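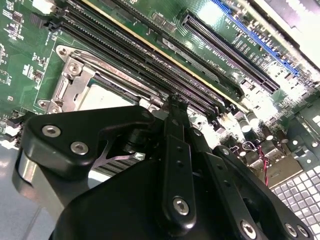 Démontage robotisé : les règles d'abord, la vitesse après

Accueil — Ateliers — Normes — Dossiers — Abonnement

412 partages · 18 commentaires

Une carte mère de serveur, c'est plat sur le papier. En vrai, non. Un socket cerclé de métal, des rangées de slots mémoire avec leurs leviers dressés, des condensateurs debout, deux fils torsadés rouge et noir qui passent au-dessus du châssis. Et une pince noire qui descend là-dedans, doigts presque au contact des slots.

Chez Stalumero, on a mis des mois à écrire ce que la pince a le droit de faire. Le document tient en 25 pages. Leonie Kuster, qui l'a rédigé en grande partie, le trouve trop long. « Les opérateurs lisent les deux premières. Le reste, c'est pour l'audit. »

Les deux premières, donc.

Règle un, le couloir d'approche. La pince n'entre jamais en biais au-dessus d'un socket ouvert. Elle se place à la verticale d'une zone libre, elle descend, puis seulement elle se décale. Plus lent. Les équipes ont râlé.

Règle deux, les câbles. Tout fil volant est une zone interdite, avec une marge, même si le planificateur de trajectoire jure que ça passe. Un câble bouge, le modèle 3D non. Il y a eu un ventilateur arraché en avril, on n'en dira pas plus, l'atelier n'aime pas qu'on en parle.

Règle trois, l'effort. Seuil bas au contact, arrêt immédiat, pas de deuxième essai automatique. C'est un humain qui relance. Sur ce point Lachlan Bolger, intégrateur chez Irnetti, n'est pas d'accord du tout. Pour lui un deuxième essai à force réduite ne coûte rien et évite les déplacements inutiles. Kuster répond qu'un levier de barrette cassé, ça se joue précisement au deuxième essai. Le débat n'est pas tranché. Il ne le sera pas cette année.

— Et les normes ?

Elles existent, côté sécurité des personnes surtout. Vitesse, enceinte, arrêt d'urgence, analyse de risques. Tout le monde connaît. Côté pièce manipulée, beaucoup moins. Décharge électrostatique, oui, on sait faire : mise à la terre du bras, matériaux dissipatifs, contrôle à chaque prise de poste. Mais pour le geste lui-même, chacun bricole sa charte.

Gion Fankhauser en a comparé plusieurs pour le groupe Lallstead. Verdict rapide : vocabulaire différent partout, seuils rarement justifiés, et presque jamais un mot sur l'éclairage. Or le métal brille. Un reflet sur une équerre et la caméra perd le bord de la pièce. Il recommande un réglage d'exposition validé par type de carte, noté dans la fiche, avec la date et la signature. Basique. Peu le font.

Chez Hendriks, Raluca Pop insiste sur autre chose, les vis de la pince. Contrôle du serrage toutes les 200 heures, marquage à la peinture. Une vis de pince qui tombe sur une carte sous tension, on imagine la suite. Sa check-liste de départ, affichée à côté de la cellule :

— alimentation coupée, condensateurs déchargés
— câbles repérés, écartés ou déclarés
— doigts propres, vis marquées
— seuil d'effort relu à voix haute

La lecture à voix haute fait sourire les nouveaux. Elle y tient.

Reste la question des journaux de bord. Qui les garde, combien de temps, qui a le droit de les relire après un incident. Stalumero conserve tout pendant 2 ans, Hendriks moins. Aucun des ateliers contactés n'a de procédure ecrite pour les images des caméras embarquées. Fankhauser voudrait l'ajouter à la prochaine version de sa grille, s'il trouve le temps.

Sneha Khurana

Partager — Commenter — Imprimer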